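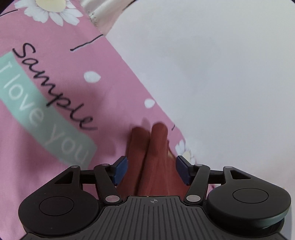

Pink daisy print with "Sample" written across the "I love you" banner, on a white surface.

How to Turn Fabric Sample Swatches Into Something Other Than a Pile
Jun 19, 2023

Anyone who has ordered custom-printed fabric knows the order of events. You pay for a swatch to check the color. You approve the color. You then own a swatch. Repeat this through one enthusiastic winter and you have a drawer that won't close.

My drawer held 13 of them when I finally gave in. Most had the word "Sample" somewhere in the print, usually in a big loopy script, and usually over the nicest part. I have seen it land on roses, on a fox's face and, on the pink daisy one, straight over a declaration of love. You can cut around it, or you can decide you like it. This tutorial covers both, and ends in a flat zip-free pouch that holds scissors, receipts or more swatches.

What you need

One printed swatch, at least 9 by 14 inches
One piece of plain cotton for the lining, same size
Matching thread, or thread you have already stopped caring about
Pins, ruler, chalk or a washable pen
An iron
A snap or a button, optional

I use Plerar thread, color 712, for nearly everything pink. It is a dusty rose that looks wrong on the spool and fine in the seam. Color 953 is the same thing after a bad night's sleep and also works.

Step 1: Wash it

Cool water, no softener, hang to dry. Printed samples sometimes shrink, and it's better they do it now than in August with your scissors inside. Press from the back, medium heat, no steam directly on dark lettering until you've tried a corner.

Step 2: Look for the straight grain

Swatches are cut by people in a hurry. The edges of the cloth may not follow the weave at all, and the print may not follow either of them. Pull a single thread near one edge until it puckers, then cut along the pucker. Do this on two sides and you have a real corner to measure from. If one edge is a fringed selvage, cut it off. I know it looks charming. It will also pull the seam tight and give your pouch a permanent sulk.

Step 3: Decide about the word

Lay the swatch flat on something plain – a white table is ideal, a busy quilt is not – and turn it until you can see what you have. Cut a paper window 8 by 12 inches and slide it around. You are looking for a patch where the flower or the message lands in the bottom third, where the front of the pouch will be. Tilting the window is fine for a small pouch, but a strong tilt puts the edges on the bias, so handle them gently and pin more than you think you need.

If "Sample" can't be avoided, put it on the flap. There it looks deliberate. On the back it looks like you hoped no one would turn it over.

Step 4: Cut and sew

Chalk the window, cut the print, cut the lining to match. Right sides together, pin all around, and sew with a 3/8 inch seam, leaving a 3 inch gap on one long side. Clip the corners, turn, poke the corners out with something blunt, and press. Slipstitch the gap.

Fold the bottom up 4 1/2 inches with the lining inside. Topstitch both sides close to the edge, backstitching at the top where your hand will yank it. Fold the rest down as a flap and add the snap if you're using one.

Directional prints: check before you fold. Lettering that reads nicely on the flat piece will be upside down on either the flap or the front. Pick the one you mind less.

Leftovers under 2 inches wide make decent zipper pulls. Under 1 inch, let them go.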